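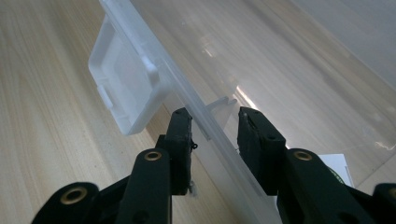

Item 1. Storage box standard. The Orberg collection store currently holds 1000 small parts in mixed packaging, most of it carried over from the Zabala building. The working group agreed that lidded boxes in translucent plastic should become the standard for all shelves in bays 4 to 6. The square latch handle, which projects from the lid rim, was discussed at length. It adds to the clearance needed on that side, and the shelf drawings prepared for Trirnell show the body dimension only. Drawings to be reissued with the handle included. The lid rim is ridged and labels are not to be placed across it.

Item 2. Minutes of the previous meeting. Accepted with one correction: "bay 16" in the paragraph on dehumidifiers should read "bay 18".

Item 3. Handling trial. Members differed on whether the box should be lifted by the rim or from beneath. The catalogue staff favour the rim for empty boxes only. No decision was made on filled boxes – the load figures from the supplier have been requested twice and are still outstanding. 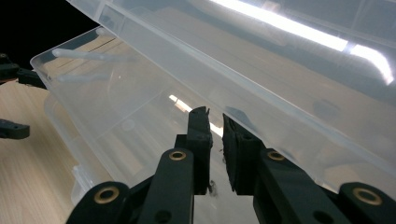
Fig. 2. Clear storage box, tilted, with light reflecting off the rim.

Item 4. Visibility of contents. The specification asks that contents be identifiable without removing the lid. Reflection off the plastic was raised as a concern for the bays directly under the ceiling fittings. Options tabled were a diffuser on the fittings, a change of shelf orientation, or a printed contents card facing the aisle. The card was preferred on cost. Card stock to match the existing Wovine labels in colour and weight. The grey stock left over from the map drawers is not suitable, as pencil does not show on it.

Item 5. Internal fittings. It was proposed that dividers be cut to size in the workshop. One member asked that the moulded features of the wall be measured before any cutting, as two earlier sets of dividers had to be discarded. Agreed. Six trial dividers to be made, and the offcuts kept for shelf packers.
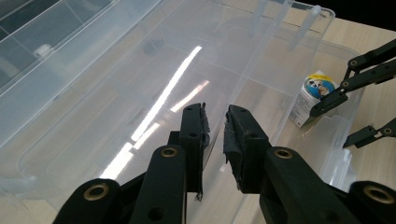

Orberg, September 25, 2021

Supplementary note to Item 5, entered after the session closed. The bin has clear vertical posts or ribs along its inner back wall. Dividers will need either a relief cut at that wall or a shorter overall length; the shorter length is simpler to produce and is recommended for the trial set. Faint moulded lines at the floor form a rectangle set in from the outer edges, and the foam liner should be cut to that rectangle.

Actions carried forward: reissue of shelf drawings; supplier load figures; card stock sample; trial dividers and one liner.

Items 6 and 7 (aisle signage, trolley castors) were not reached and are held over to the December meeting.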